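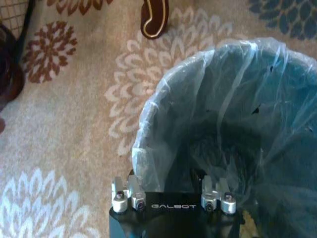
Home Forum > Cleaning & Tidying > Living room

Small trash bin by the coffee table — yes or no?

marlo_knits
I finally put a little lined bin in the living room, on the carpet, and I love it! Paper scraps go straight in. My only gripe is the liner bunching up at the rim.

Oravec
Buy smaller bags. I got a box of 300 and they fit tight.

pepperjam12
Sorry, I vote no. A bin next to a nice patterned sofa? Walk to the kitchen!
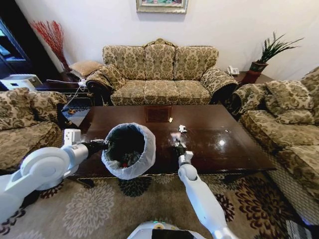

marlo_knits
Well, I'd walk if it wasn't for the crumpled paper — it piles up on the table all evening and then I'm too lazy to carry it. Also a glossy top shows every smudge, so I wipe it once the scraps are gone.

pepperjam12
Still no, but I get it.

Related threads
Curnasum bin bags, any good?
Damask sofa care
7 ways to hide a bin

We use cookies. OK
Contact | © Humard Forums | Back to top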